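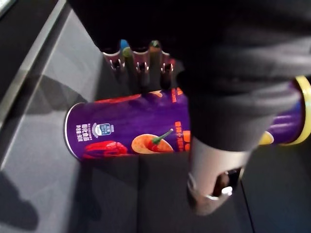
Arm lets go of snack tubes partway through a move, fault 957

Morag Imrie
Posted August 1, 2024

Hello everybody, and thank you in advance for reading, because I do tend to go on. I look after a shelf-stocking robot at a small demo store we call Prarine. It runs on a Grondero controller and it has been a very good boy for most of the year. The trouble began when we moved it from bottles over to snack tubes (the tall round ones with a plastic lid). It picks a tube up, carries it a foot or so, and then the fingers open in midair and down it goes. The controller stops everything and shows fault 957, which the manual calls "grip lost" and then says nothing else about, bless it.

It doesn't happen every time. I went back through the log after a long run and found 1831 picks with almost 200 of those faults, nearly all of them on tubes. Tubes that start out lying on the table are the worst. Standing ones on a shelf are better but still not what I'd call good. I have wiped down the fingers, restarted the controller more often than I care to admit, and swapped in a fresh set of tubes in case the old ones had gone greasy. No change.
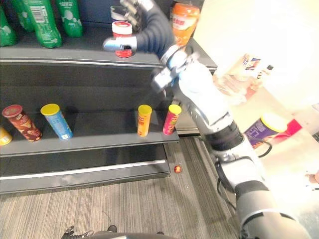

My other worry is safety, and I'd love opinions on this too. When the fault clears, the arm goes back to its last position by itself, with the hand still closing, and last week I had my own fingers in there picking up a tube. It gave me a pinch, no harm done, but I jumped a mile! Reaching up to the top shelf, as with the white container with the red lid, the flexible part of the arm has to bend right over, and I wonder whether that pulls on something inside. I also notice that some of the tubes on the middle shelf are leaning, the light-blue one and the reddish-brown one beside it for instance, and I can't decide if that's part of the same problem or just me being fussy. Where would you start?

swanson_mike

Hi Morag, sorry to hear about the pinch. Please deal with that part first and leave the dropping for another day. There should be a setting on your controller for what happens after a fault is cleared, and it sounds as if yours is set to resume. Change it to hold, so that someone has to press start again. And until you've tested that, press the emergency stop before you reach in, every time, even if it's only for a second. I'd write up the pinch as well, however small it was.

On the drops, I had something similar with cardboard tubes and it was the grip force. Ours had been set for full bottles. The hand squeezed, the tube gave a little, the sensor thought it was losing hold and the program opened the fingers to try again. In midair, naturally. Lower the force a bit at a time, and look for the retry option and switch it off while the arm is carrying. A leaning tube can throw off the pick too, so stand them up straight before each test or you'll never know what you're measuring.

clolano4

could be the cable, mine was the cable. check the plug at the wrist

Morag Imrie

Thank you both so much! I found the setting and it was on resume, just as you said, so it is on hold now and I've tried it 4 times with nobody near the arm. It stays put and waits for me, which is a great relief. The retry was on as well. I've turned that off and taken the force down one step, and I'll do a proper long run before I say anything hopeful. Clolano4, I did push on the plug and it felt snug, but I'll have it out and look at the pins when the power is off tomorrow.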